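Wendgate Play Library, Lovville
Progress report to the Goossens Fund, second quarter
Prepared by Gerrit Matlala, 30 July 2021

We have had a terrific three months, and I'm so pleased to be writing this one! When I last reported, most of the donated toys were still in boxes from the Grinell Street move. The sorting table is now in daily use and 1,290 pieces have been cleaned, checked and put back into sets. Our target for the period was 1,000.

Sorting. We gave up on sorting by age group in June and went over to sorting by type, with plastic pieces first. It's much quicker. Blocks get wiped down and looked over for cracks, then grouped by size. Anything with a split edge goes out. We retired 388 pieces this way, mostly old blocks and lids, and I would still like to find somewhere that will recycle them.

Storage. The divided fabric bins you paid for are wonderful - light enough to lift down with one hand and easy to see into. We keep one beside the table so that finished pieces don't wander back into the unsorted pile (it happened a lot in the spring).

Lending. We have 55 complete sets ready to go out. The shape and color sets are the ones families ask for most, and I'd like to put together more of them before school starts.

Spending. We are within budget on all lines except cleaning supplies, which ran over a little. I can cover that from the shelving line if you agree.

Next quarter. Wooden puzzles, then the play kitchen items. Labels for the bins still need to be ordered - please let me know if you want the fund's name on them. 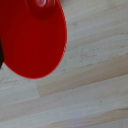
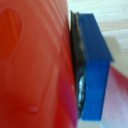
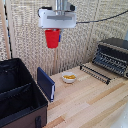 Last picture: the light wood table with a white bowl on it and the black divided bin at its left.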